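News from the Wornadach Repair and Reading Room
August

Dear neighbors and friends,

The summer is slower in our room, and so this item is longer than usual. I had promised in the spring to write something about the language table, which meets on Friday evening at half past six, and I did not keep the promise until now. I also want to report about the book shelves and the new rules for borrowing dictionaries.

First, the language table. When I moved to Wonville I could read English well and I could write a letter with some patience, but I could not follow a conversation between two people who knew each other. They speak fast, they leave out the half of every sentence, and they laugh before I have found the verb. A course did not help me much with this. In a course everybody waits for you. At our table we wait too, but a bit less each month, and I think this is the correct amount of cruelty.

We start with a short text which everyone has read at home, one page at most. In June it was a recipe for plum cake, and in July the letter from the water company about the new meters. The water letter was the best text we have had so far. It had 465 words and we needed the whole evening for it, because there was a sentence in the middle that even the native speakers at the table explained in three different ways.
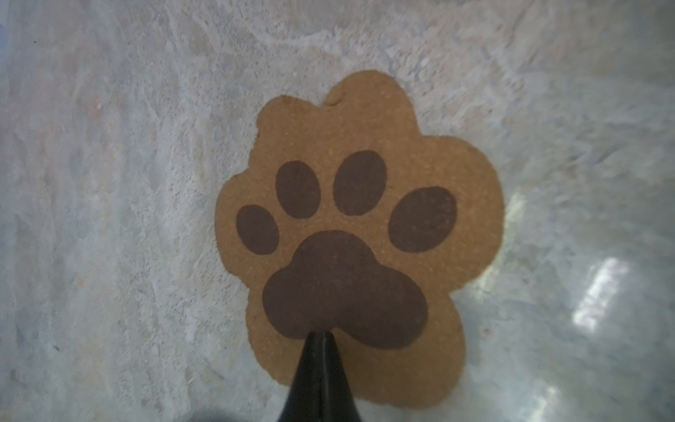
After the text comes the free part, where each person tells something that happened in the week. It can be very small. One person told us how she changed a bicycle tire and did not know the word for the little cap on the valve, and it became a discussion of twenty minutes, since in her first language the cap has a funny name and in English it seems to be only a cap. We write the words of the evening on a sheet and the sheet hangs beside the door until the next meeting. If you take it home, please bring it back! Two sheets from May are still missing.

I would like to say something about correcting. Some people want that every mistake is corrected, and some people stop talking if you correct them even once. We tried several systems. For a while we had a rule that nobody corrects and the listeners only repeat the sentence in the right form, as parents do with children. It was polite but it felt a little false, and the grown people noticed it, of course. Now each person says at the beginning of the evening what he or she wants: "all", "some" or "none". I always say "all" and I regret it by eight o'clock.

The table is open to people who speak English from birth too, and we need more of them. You do not have to prepare a lesson. You only have to talk in your usual way, and stop when somebody lifts a hand. Patience with long pauses is welcome — in a pause the learner is working, even if it looks like sleeping.
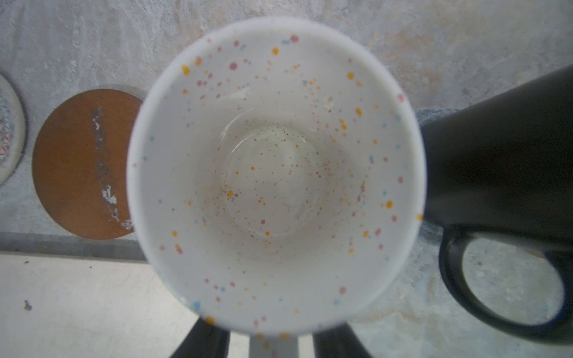
Do I need to reach a certain level before I come to the table?
You can come with very little English, as long as you can read a short text slowly with a dictionary and are willing to say a few sentences aloud.

Now to the shelves. We counted the books at the end of June and there are 1347 of them, in eleven languages. The largest part is English, then Polish, then Portuguese. The smallest part is one cookbook in Estonian, which has been borrowed four times, so I hope that somebody in Wonville is cooking from it. The counting took two long evenings and gave us the opportunity to put the novels in order by the name of the writer. Before, they were in order by the color of the spine. It looked nice, but I could never find anything, and I was often asked.

We have also received the complete Fang series of graded readers, all seven levels. These are short books written with a limited number of words, and on the back of each it is written for which learner it is meant. My advice is to begin one level lower than you believe is right. I began one level too high, with a detective story, and on the last page I learned that I had misunderstood who was dead. The lower levels are not childish. Level two has a story about a night train that I have read twice with pleasure.

The dictionaries are a more difficult subject. Until now they could be borrowed like any other book, and the result was that on Friday there was often no dictionary in the room. From this month the large ones stay in the room and the pocket ones can go home for two weeks. The large ones have a blue sticker. If you have at home a large dictionary that belongs to us, with or without sticker, please return it in the box at the side entrance. There is no fine and we will not ask how long it was away.

Many of you use the Flikent word cards on the telephone, and I was asked whether we recommend them. I can only report my own experience. I learn fifteen new cards in the morning and by the evening I still know most of them, but in a conversation they do not come to me. A word that I have needed once, with a real person waiting for it, stays much better. So I use the cards for the spelling, where I am weak, and the table for everything else. Other members do the opposite and are satisfied.

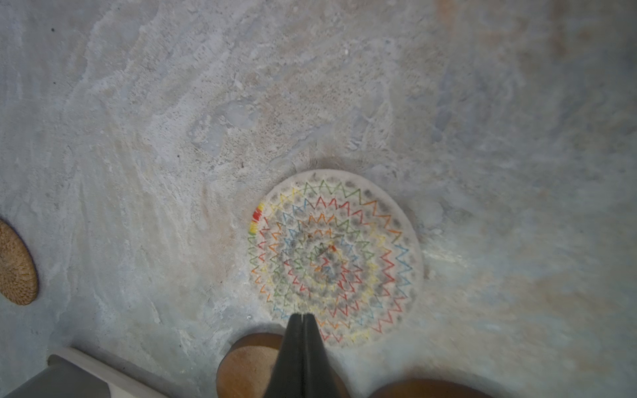 Round white embroidered mat on the grey floor.

For the autumn we have two plans. The first is an evening of reading aloud, where each reader brings one page in the first language and the same page in English, translated as well as one can. We have space for roughly 50 listeners if the long shelves are pushed to the wall. Please tell us early if you want to read, so that we can put the languages in a good order. Poems are allowed, but a poem is harder to translate than it looks, and I would start in September.

The second plan is a small table for writing letters. Several members asked for help with letters to a school, a landlord or an insurance. We will sit together, speak about what the letter must say, and then the person writes it alone with someone next to them. We do not write the letter for you. We also cannot give legal advice, and if the matter is serious we will tell you so.

The text for the next language table is the page about garden waste from the town leaflet. Copies are in the tray by the entrance. Please read it before you come, and underline what you did not understand. I have underlined already five places.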